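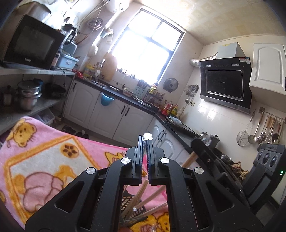
Reading a poetry book start to finish: my project on Walham by Sarla Dubey

What I set out to do

I picked this project in November, mainly because I'd never read a whole poetry collection in order. I usually flip around until something grabs me. So the plan was simple – read Walham twice, keep a reading diary, and see if the second trip felt any different from the first. It's a small book, 26 poems, and Mr. Awasthi had a copy on his shelf that he let me keep way too long.

How I did it

First time through I read two poems a night and wasn't allowed to skip (my own rule, and I hated it by poem five). I wrote up to 200 words per poem in the diary. For the second reading I did the whole thing in one afternoon, out loud, with my door shut. My friend Kanchan Pal read it too so I'd have somebody to argue with.

What I found

The first half is all about a river town and the people who leave it. On my slow reading I thought these poems were kind of samey! There's a ferry in nearly every one, and I wrote "ferry AGAIN" in the diary more than I'd like to admit. Out loud, though, the repeats started to work like a chorus, and I was waiting for the ferry by the end.

My favorite is "Ahuja's Shop," where the speaker gets sent out for salt and comes home with the wrong change. Hardly anything happens in it and I've got most of it by heart now. Kanchan prefers "Viltik," the long one near the back, which I still find tough going. She says I rush the line breaks. She's probably right, so I went back and tried it slower, and the middle section did open up a bit for me. The ending still loses me.

Problems

My diary entries got shorter and shorter, and a few are only one line, so comparing the two readings was harder than I'd planned. I also knew the book was well liked before I started – Mr. Awasthi had told the whole class – and that may have made me pickier the first time.

If I did it again I'd record the out-loud reading. I'd also like to try the same thing with Dubey's other book, Grosiron, which Kanchan has now and won't give up until she's finished it.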